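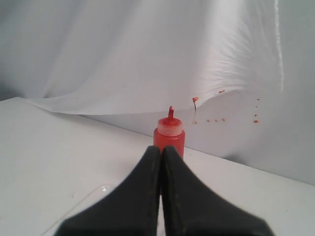
The sauce bench at Hovico, Skedemholm.

Equipment Planner, Sauce and Portioning Robots
Hovico, Skedemholm. Full-time, permanent. Posted 07/04/2019

We have been putting sauce into things for a good many years at Hovico, mostly by hand and lately with a robot arm or two, and we have reached the happy point where the owners have said yes to doing it properly. What we are missing is the person who can work out what to buy, in what order, and how to pay for it without giving our bookkeeper another gray hair. If you like spreadsheets and also like standing next to a machine with your sleeves rolled up, please read on, and forgive us if we go on a bit (we are rather excited about this one).

The project is called Urkside. It covers 18 portioning stations for our ready-meal line, each with a small arm, a gripper, a table and all the odds and ends that come with them. At the moment the work is done on a bench: one squeeze bottle, one tray, and a lot of talk about what the full line will need. We have a first wish list, and it is much too long. Your first big job would be to go through it with the bench team and turn it into a budget that the rest of us can believe in.

What you would be doing

Getting quotes for arms, grippers and spare fingers, and comparing them fairly, with delivery, training and service visits included.

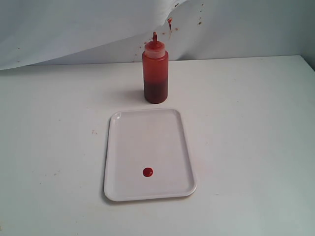
Keeping track of the small stuff too, which in our experience is where the money goes. Trays, bottles, nozzles, wipe-down covers, backdrops and table tops all get used up or marked, and none of them were in last year's budget at all. We would love for you to come up with a sensible replacement schedule and then hold us to it.

Planning deliveries so that the stations arrive in batches our floor can handle. The present thinking is a first batch in May, but if you look at the plan and tell us we're dreaming, we will listen.

Writing up each purchase in plain words for the owners, who are kind and curious people but do not want to read 32 pages about a gripper.

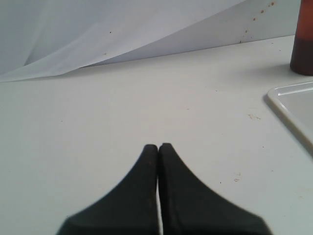

Bench work for Urkside, between the paper and the tray.

Who we are hoping to meet

Someone who has bought equipment before, for a factory, a lab, a big kitchen, a school workshop, we really don't mind which. You should be comfortable asking a supplier the same question twice. You don't need to be able to program a robot, although you will pick up a fair amount just from sitting near the people who do. Some knowledge of food-safe materials would be lovely, and if you have none we will send you on the course.

You would report to Ankica Kovačević, who runs Urkside and wrote most of this ad. Your desk would be in the Hämmerli building, upstairs from the bench, with a decent window and a coffee machine that we did budget for.

What we offer

A 36-hour week, paid lunch, a travel card, and a relocation payment if you are moving to Skedemholm from farther away. Pay depends on experience and we will talk about it openly at the first interview, so nobody wastes an afternoon.

How to apply

Send a résumé and a short letter, 200 words is plenty, telling us about something you bought for work that you were glad of afterward, or sorry about. Mark it "Urkside planner" and address it to Ankica Kovačević at the Hovico office in Skedemholm. We answer every letter, and you are very welcome to ask for a look around the bench before you decide.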